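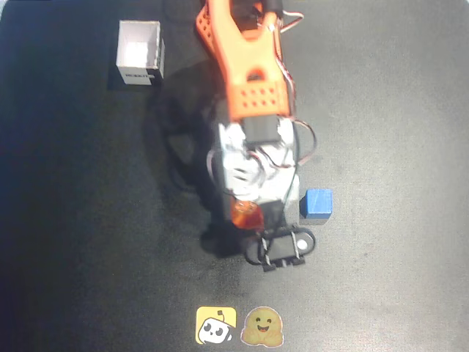
The gray desk will not save you

By Ritu Rawat

At some point in the last few years, the home workbench went dark. Pine tops and white laminate disappeared from the catalogs, and in came slate, graphite, charcoal and a color Horkmont sells as "wet road." The finish tends to be slightly mottled, so that it reads as stone from across the room. The prices have gone up to match.

I wanted to know what you get for the money besides a nicer photograph. The Horkmont bench top costs $839 without legs. The Bostlow desk mat, which does much the same job if your table is already sound, costs $300 less than that and is still, to my mind, an absurd amount to pay for something you put other things on.

The sales pitch

Makers say a dark, flat surface cuts glare, hides wear and helps you find small parts. I'll give them the first one. Under my desk lamp, the white top I've used for years throws light straight back at me, and after an evening on the gray one my eyes felt better.

Hiding wear is another matter. Dark gray hides pencil and coffee. It does nothing for dust, and it makes a pale scratch look like a crime. Bostlow sent me a cleaning cloth along with the mat, and I took that as a confession.

As for finding small parts, it depends entirely on the parts. Anything orange or white jumps out at you from across the bench. Red wire does too. Black wire doesn't, and neither does a black screw, a black bracket or the black cap from a pen. I dropped one of those caps on the Horkmont top in plain sight and found it with my elbow. Since so much of what people build and repair at home comes in black housings, I'd call this one a wash.

"People buy the color first and come up with the reason on the way home," Satish Nishad told me. He has been fitting out workrooms for most of his adult life and has installed plenty of gray ones, without complaint. "They pay me either way."

Wires, and where they go

Then there's the cable question. Every bench ad shows a surface with no slack anywhere, as if the owner had trimmed each wire to the millimeter. Real wiring hangs in loops. It has to, if anything on the end of it is going to move, and I've ruined one good lamp by tying its cord so neatly that the joint pulled the wire out of the plug.

Dadis sells a set of 6 magnetic cable clips meant to fix this. Three of mine held. The others slid down the back of the desk as soon as a cord put any weight on them, and the replacement set behaved the same way. A plain band wrapped around the bundle did better and came free with some broccoli.

Clamp before you shop

If you have money to spend, I would put it into clamps. A small one with teeth on its jaw will hold a lamp, a vise or a magnifier to the edge of nearly any table, and it frees up more room than a new top does. The teeth will chew up a soft edge, so slip a scrap of cardboard under them. Pandey makes a decent one in black with a wide screw handle that doesn't bite your palm. I bought 2 and have stopped looking at others.

Check your table edge first. Horkmont's top has a thick rounded lip that looks handsome and refuses most clamps I own. I asked the company about it and was sent a link to the Horkmont clamp.

Shadi Salameh, a model maker who shares a studio with Poonam Vishwakarma, was the only person I talked to who had bought the full gray setup and regretted nothing. He likes how it looks in the morning. Vishwakarma works across from him on an old door laid over trestles, painted with leftover floor paint in a gray that I couldn't tell from his until I got close. She sands it and repaints it every October.

I've sent the Horkmont back. The mat is staying until Bostlow asks for it, and the white desk is getting a coat of floor paint.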